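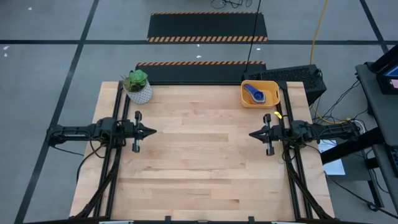
4.2 Turnout in the Local Council Contests

Print | E-mail

The panel covers 1,555 registered voters in Marras and Stelis, interviewed in April. Split-ticket voting was coded from recall — a method Bagheri and Karimi also use — and 400 respondents in each town gave a complete ballot history. Cases with a missing council vote were dropped.

Figure 2. Two black robot arms over a light wood tabletop.

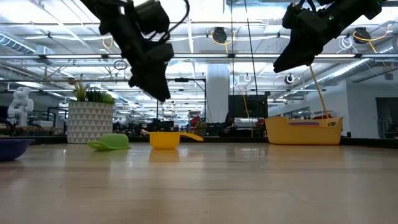
Vol. 20, p. 400

Weights correct for age and home ownership only. Party membership was left unweighted, as the Stelis rolls had not been updated. 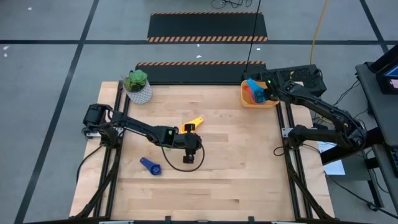
Why were the two towns not pooled?
Their ballots differ. Marras elects its council by ward and Stelis by a single list, so a split ticket has a different meaning in each.

Print | E-mail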